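Cooking without the big oven

By Ebuka Akinola
Sunday, April 27, 2025

The oven in my first flat in Fultville had two temperatures, off and burning. I lived there for four years and used it for storing baking trays. When I moved to the Gravisine Road flats I looked forward to having a proper one, and found that the space under the hob held a cupboard. The landlord had taken the oven out when the building was rewired and had never put one back. He knocked a bit off the rent. I bought a small worktop oven with the first month's saving and have cooked in one ever since.

A lot of people in the building do the same. There are 23 flats, most of them one room with a kitchen along the wall, and over the winter I knocked on doors to ask people what they cooked and what they cooked it in. In 11 of them the only oven was one that sat on a worktop or a table. Two of those tenants still had the built-in oven and had stopped using it, one because the door seal had gone and the other because she lived alone and could not see the sense in heating all that space for a jacket potato.

I had expected complaints. There were some, mostly about roasts and Christmas, but most people wanted to tell me what they had learnt to make.

What fits

The first thing a small oven changes is shopping. A supermarket pizza may not go in. Mine takes a tray 23 cm across, and I now know the size of most frozen food by eye. The woman on the ground floor carries a piece of string in her purse, cut to the inside width of her oven, and holds it against boxes in the shop. She has been caught out only by a quiche, which was deeper than it looked and touched the top element.

Chicken is the usual question. A whole bird will go into some of the bigger models, but the skin ends up very close to the heat and blackens well before the legs are done. Almost everyone I spoke to had given up and bought thighs. Thighs brown well, they sit flat, and you can get potatoes cut small around the edge of the same tray. One man spatchcocks a small chicken and cooks it under foil, taking the foil off for the last 13 minutes. I asked why 13. He said 15 was too many.

Cakes are better than you would think, so long as they are shallow. A loaf cake tends to dome and catch on top while the middle is still wet, and the answer is a lower shelf, a cooler setting and a loose tent of foil once it has taken colour. Tray bakes, flapjacks, scones and biscuits are no trouble at all. You do have to make them in batches, and the second batch always cooks faster than the first, because by then the walls of the oven are properly hot. Take a couple of minutes off it.

The dial

People who move down from a full-sized oven usually blame themselves for the first few failures. They should look at the dial. The numbers on a cheap small oven are a rough promise. Mine, set at 180, settles at 160 and then climbs past 200 when the element comes back on. An oven thermometer costs a few pounds and hangs from the shelf, and after a week with one you will know what your own dial means. I put a strip of masking tape beside mine and wrote the real figures on it.

It also helps to heat the oven for longer than the booklet says. The air gets hot in no time, but the metal takes a good while, and every time you open the door the hot air falls out. With thick walls behind it a big oven recovers from that quickly. A small one does not, so put the food in fast and leave it alone.

Bread in a tight space

I did not think bread was possible. I was put right at Kushwaha, the bakery at the bottom of Gravisine Road, which has a deck oven the size of a van in its back room and also, on a shelf by the till, a worktop oven for warming pasties. On slow afternoons in April the staff had been trying out rolls in it, and they let me stand about and watch.

Their advice was to think small. Divide the dough into rolls, or bake one low round, and leave plenty of height for it to rise. Put a thin metal tray in while the oven heats and slide the dough on to that. For steam, lay a damp folded cloth in a tin at the bottom for the first few minutes, well away from the element, and take it out once the dough has puffed up. If the tops colour too soon, turn the heat down and keep going. A pale crust can be browned at the end, and a burnt one is for the birds.

My first batch had flat bottoms and good flavour. The third was good enough to give away. Rolls of the size I make take 21 minutes in my oven, turned once halfway, since the back left corner runs hot. Yours will have a hot corner too. To find it, cover the tray with slices of cheap white bread, toast them, and look at the pattern.

Buying one

The second-hand trade is brisk. People leave for bigger places with fitted kitchens and the small oven goes on the noticeboard or out by the bins. Several of my neighbours swear by the old Panisex, no longer made, which had a mechanical timer with a loud bell and a door that came off for washing. There are two in the building and a third being kept for parts.

If you are buying, check that the door closes with no gap and that the elements glow along their whole length. See that the flex and plug are sound, with no brown marks. Ask whether the crumb tray is still with it. Crumb trays go missing, and without one the crumbs sit near the lower element and smoke. Take a baking tin with you to try for size, and do not be shy about asking to see the oven switched on. 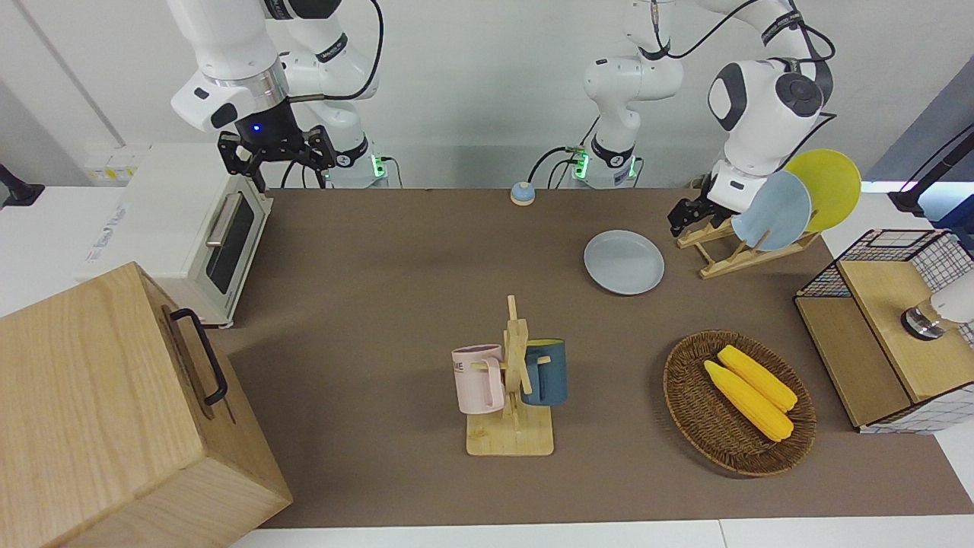
Where to put it is the last decision, and people tend to make it by accident, in whatever gap is left beside the kettle. An oven needs clear space at the sides, back and top, and the booklet will say how much. It also wants its own wall socket, as these things draw too much for an extension lead shared with anything else. The end of a table is a good spot if the table is sturdy, and the white oven at the left end of the brown one shown has a wall outlet above and behind it, which is the sort of position to look for. Its bar handle runs along the top of the door, as mine does, so allow for your knuckles when you reach for it and wear a proper glove. Leave a patch of table free for the hot tray, with a board or a trivet on it before you start cooking. Mine is a floor tile left over from a neighbour's bathroom, and it has a chip in one corner from the time I put the flapjacks down too hard.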